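Aufräumen als Regelungsproblem: Stand April

Seit Elango Shenoy mir am Mittwoch wieder die Frage gestellt hat, wann der Haushaltsroboter kommt, sortiere ich meine Notizen. Meine Position hat sich gegenüber dem letzten Beitrag kaum verändert: Einzelne Handgriffe gehen, Abläufe gehen selten.

Als Testfall nehme ich Stifte. Eine Spülmaschine auszuräumen enthält zu viele Teilprobleme auf einmal (Glas, Nässe, Schubladen, Stapel). Ein Stift hat dagegen eine einfache Geometrie, kostet wenig und geht beim Herunterfallen nicht kaputt. Schwierig bleibt er trotzdem. Er rollt weg, wenn ein Finger ihn zu früh berührt, und er dreht sich im Parallelgreifer um die Greifachse, sobald der Schwerpunkt nicht zwischen den Backen liegt. Liegen mehrere nebeneinander, fehlt der Platz für den zweiten Finger.

Aravind Bangera hat bei Trullitz eine Versuchsreihe dazu gefahren: 200 Durchläufe mit einzeln liegenden Stiften, 200 mit Stiften in Gruppen. Die einzelnen waren weitgehend unproblematisch. Bei den Gruppen entstanden die meisten Fehlgriffe schon beim Anfahren, also vor dem Schließen der Backen. Der Greifer verschiebt den Nachbarn, die Lageschätzung stimmt nicht mehr, und die Steuerung arbeitet mit dem alten Wert weiter. Mehr Greifkraft hilft da nicht. Eine neue Aufnahme nach jedem Kontakt hilft, kostet aber Takt.

Zwei Arme entschärfen einen Teil davon, weil einer halten und der andere ziehen kann. Dafür kommt die Kollisionsvermeidung zwischen den Armen hinzu, und die Übergabe in der Mitte ist ein eigener Vorgang mit eigenen Fehlern.

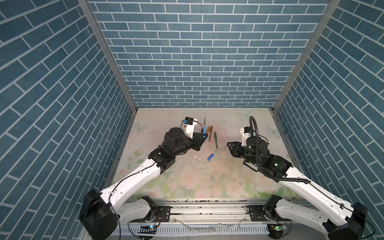 Kann man so etwas heute schon für die Wohnung kaufen?

Für einen fest umrissenen Handgriff an einem festen Platz gibt es brauchbare Technik, für das Aufräumen eines beliebigen Schreibtischs würde ich derzeit kein Geld ausgeben.

In der Werkstatt sieht die Rechnung anders aus. Dort darf man das Werkstück vorsortieren, die Beleuchtung festlegen und eine Aufnahme fräsen. Zu Hause macht das keiner für seine Kugelschreiber. Als Nächstes will ich die Gruppenversuche mit weicheren Fingerbelägen wiederholen, sobald die Muster von Gerkthorpe da sind.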